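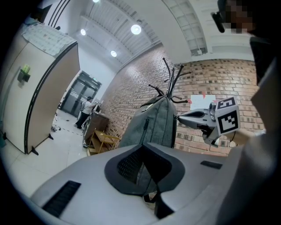 *The Kiren coat rack, in its spot against the brick.*

I did not expect to have opinions about a coat rack. We bought the Kiren from Sistside for our shared office in Gastdale, mostly so people would quit draping jackets over the backs of chairs, and I figured I'd never think about it again. Eight weeks in, I've got plenty to say!

Quick basics first. It's a freestanding rack in black metal, with one pole up the middle and curved arms that branch out at the top like a little winter tree. I paid $67 with free shipping. The listing says 188 cm tall, and I had to go look that up (a bit over six feet, for the rest of us). I'm short, so the highest arms are a stretch, but everything below those is easy to reach.

Putting it together took me around fifteen minutes, and most of that was hunting for the hex key, which was taped inside the lid of the box where I'd already looked twice. The pole comes in sections that screw into each other. My middle section went in slightly crooked the first time and I had to back it out and start over, so go slow there. The instructions are one sheet with tiny drawings and no words at all. I've seen worse.

Looks-wise, I love it. Black against red-brown brick is hard to beat, and the thin curvy arms keep it from feeling like a big lump in the room. We had one of those chunky Mészáros racks before, with the umbrella tray in the bottom, and it always looked like it belonged in a dentist's waiting room. I don't miss it. I do kind of miss the tray.

Now, bags. I'd say half of what ends up on our rack isn't coats. It's backpacks, totes, somebody's gym stuff. One regular gray backpack is no problem at all. Two heavy ones on the same side and the whole thing starts to lean, and I got nervous enough to move one over – spread the weight and it settles right down. If your crowd carries laptops and chargers and three water bottles each, get something bolted to the wall.

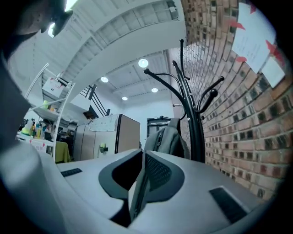 Hajnalka Katona wanted to know whether the knobs leave those pointy little shoulder bumps in knitwear, and added that her last rack ruined two cardigans.

Good question, and my answer is mostly no. The ends are round, so they're a lot kinder than a bare hook. I hung a thick wool cardigan by the back of the neck for a whole weekend and found a faint dent that came out with a shake. Anything fine or stretchy I'd still put on a hanger, and yes, a hanger will hook over the arms, though it slides around some.

A few smaller gripes. The finish picks up fingerprints near the top of the pole where everyone grabs it. Long scarves get tangled in the lower arms. And one joint loosened up in August, which a quarter turn by hand fixed – it hasn't budged again so far.

Would I buy it again? For coats, hats and a bag or two, yes, in a heartbeat. At $100 I'd probably pass. At what I paid, I'm already eyeing a second one for my hallway at home.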